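Retail Operations 2: Store Fixtures and Shelf Stock
Unit 4 handout: Gondola shelving, facings and mixed departments
Prepared by Doina Mladenović. Revised April.

4.1 Scope

Unit 3 covered receiving and back stock. Unit 4 covers the sales floor, starting with low shelving that carries packaged food and drink. Reading for this unit is chapter 13 of the course text and the Brallgate floor plan, distributed separately. Bring the floor plan to the lab.

4.2 Parts of a shelving unit

Use the following terms in lab reports.

Base shelf: the lowest selling surface.
Upper shelf: any shelf fixed to the uprights or back panel above the base.
Lip: the front edge of a shelf. It may be rounded or square. A raised lip retains product; a flush lip does not.
Kick plate: the vertical panel between the base shelf and the floor.
Back panel: the vertical surface behind the product. A dark back panel makes gaps less obvious to a shopper and harder to find during a shelf check.

Shelf depth and clearance are recorded separately. Clearance is measured from the selling surface to the lowest point of the shelf above, including the lip where it hangs below the surface. Students in the last group measured to the underside of the panel and reported clearances that tall canisters could not use.

4.3 Facings and gaps

A facing is one unit of product visible at the front of the shelf. Depth stock behind it is not a facing. A gap is an empty front position assigned to a product. Space between two product groups is not a gap unless the planogram assigns it.

Cylindrical packs need separate treatment. They touch along a single line, turn freely, and show a partial label when turned. The standard for this course is label center to the front, with an error of no more than one quarter of the label width. Lids are not a reliable guide to variety. Several flavors in one range often share a lid color, and the body must be checked.
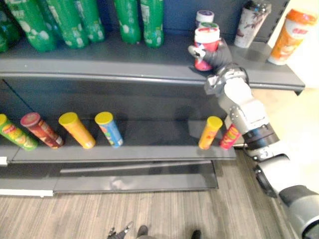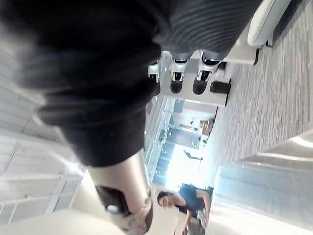
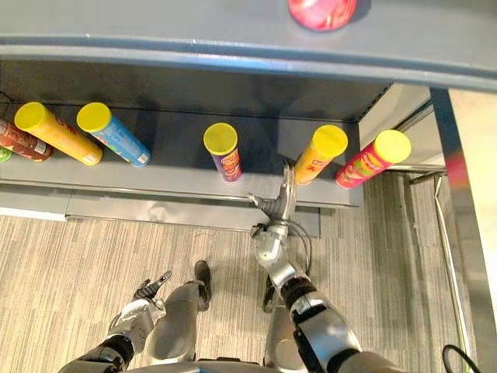
4.4 Pulling forward

Work from one end of the shelf to the other. For each product:

1. Move the front unit aside.
2. Bring depth stock forward in date order, oldest in front.
3. Replace the front unit according to its date.
4. Turn the label.
5. Close up side spacing to the planogram value.

Grip canisters by the body. Lifting by the lid can break the inner seal or separate the lid from the pack. Bottles are moved by the body as well, and set down with the full base on the shelf. A bottle resting against its neighbor is recorded as leaning even if it is stable.

The lower shelf is worked from a kneeling position. Do not reach over the upper lip with a pack in the hand; approach from the front.

4.5 Soft goods near food

Mixed stores place clothing and packaged food on the same floor. Knitwear and heavy fabric shed fiber, and garments are handled more often than packs. Tarkdale guidance, used here for teaching, keeps folded or hanging garments off food shelving at all times, including during restocking. A garment found on a food shelf is removed first and the shelf wiped before any pack is moved.

Garments are checked at the hem, cuff and collar, then returned to a rail or folded. Ribbed knits are folded along the rib where possible. Heavy fabric should not be stacked on top of fine knit.

4.6 Worked calculation

A run has 200 assigned front positions. A check finds 13 gaps. On-shelf availability is (200 - 13) / 200 = 93.5 percent. Leaning or turned packs do not reduce availability. They are entered under presentation, which has its own column on the Darkari check sheet.

Velimir Petek's section used total units in place of positions, which gave 883 as the divisor. The result is not comparable between runs with different depth stock and will not be accepted.

4.7 Lab assignment

Pairs will check one two-level unit and submit a labeled side elevation, a facing count for each shelf, and the completed check sheet. State clearance to the nearest millimeter. Sheets go to Montserrat Ocampo in room 51 before the 4 p.m. session.

Unit 5: price labels and shelf-edge strips.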